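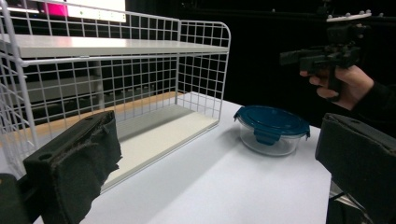

Clenden town meeting: can I speak if I rent?

Gunther Hollmann
I moved to Clenden in December and rent a flat on Thiele Street. The council is voting on the new trash pickup zones and I'd like to say something about it. The notice says "residents and ratepayers" can speak. I don't pay the property tax myself, my landlord does. Do I count? And do I have to sign up first or can I just walk in?
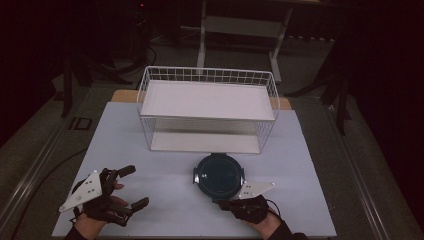
I did call the town office twice but only got the recording. The notice also says written comments are accepted but gives no address for them.

Answers

Pluvell
Yes, you count. Resident means you live there. I rented for 9 years and spoke plenty of times. Sign-up works like this:

Get there before the meeting opens and put your name and street on the sheet by the door. 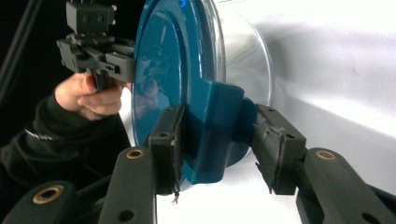 Wait for public comment, which comes after the minutes. You get 3 minutes and the clerk does cut you off.

If the item gets moved to another night, you have to sign up again. Written comments go to the clerk at the town hall counter. Put the agenda item on top or they end up in the general mail.

Detlef Baumgart
Don't bother, they already made up their minds on the zones. Same as the Tultoden road. 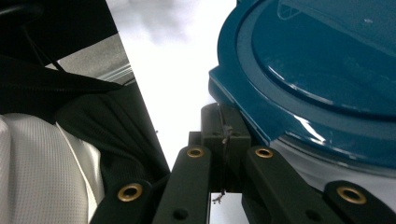 Pluvell again: the Tultoden road vote was put off for two months after people spoke, so I would still go. Bring a copy of your lease in case the clerk asks for proof of address. I was asked once.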